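My shoulder, the rowing machine and the slow way back

Jun 20, 2023

I have written before that I am not a patient person. In September I hurt my left shoulder when I carried a cupboard up the stairs, and for several weeks I could not pull anything heavier than a door. Many readers asked me how the training goes now, so I will try to answer in one post.

Before the injury I rowed four times a week on the machine in my gym in Starness. It is an old Ondora with a noisy chain, and I like it very much. My usual distance was 2000 metres, always at full speed, and I was proud when I could not stand up afterwards. Today I think this was a rather stupid way to train, but at that time it made me happy.
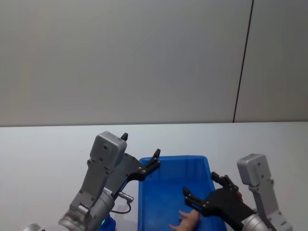 The first thing I had to learn again was the order of the stroke. Legs, then back, then arms, and on the way forward the opposite. Everybody knows it, and I also believed that I knew it. But when the shoulder hurts you feel immediately if the arms begin too early. I was bending my elbows when my knees were still bent, and I had probably done so for years. On the first evening back I rowed only with the legs, with straight arms, for ten minutes. It was very boring and I was very tired the next day.

What I did during the spring

I kept to three sessions in a week and never on two days one after the other. The first was easy rowing at a low rate, so slow that I could have spoken on the telephone. The second was the same but with short pieces a little stronger. The third was not rowing at all, only the rubber band exercises from my physiotherapist and some walking up the hill behind Paiva if the weather was good.

The damper I put on three. Before, I always had it on ten because I thought that ten was for strong people. A man at the gym still puts it back to ten for me every time, in a friendly way, and I have stopped explaining.

I also wrote down every session in a paper notebook. My watch has an application for this, but it counts the rowing as swimming and I could not find how to change it.

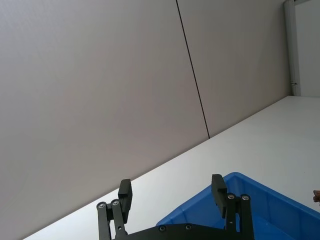

Where I am now

Last week I rowed 2000 metres again for the first time without stopping. I did not go at full speed, perhaps at 80 per cent, and the shoulder was quiet in the evening and also in the morning. The time was not good and I will keep it for myself!

There is a small indoor race at the Bumetti sports hall in the autumn. I have not paid for my place yet. The physiotherapist says I may enter if I promise to stop when it hurts, and she looked at me for quite a long time when she said it.

If somebody of you has rowed after a shoulder problem, please write to me which grip you use. I have tried with the hands wider on the handle, and it is more comfortable, but my wrists begin to complain after 2 or three kilometres.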